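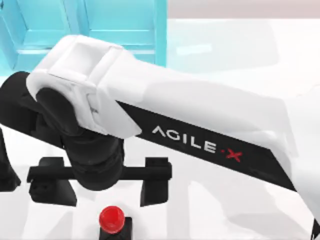
3. Budgeting for the arm and gripper

17th January
By Emetti Documentation

3.1 Measure the widest part to be gripped. Compare it with the open finger gap.

3.2 Allow 700 mm of clear bench per arm.

3.3 Enter arm, gripper and freight as separate lines. Cundo quotes exclude freight.

CAUTION: Do not order fingers before step 3.1 is signed off.

NOTE: Spare finger sets are $488 each. Budget for 2.

Comments

kopecky_bench: Does 3.2 include the cable loop?

millrat94: No. We added 94 mm behind the base.

skirnovia_ops: Freight quote took until April. Order early.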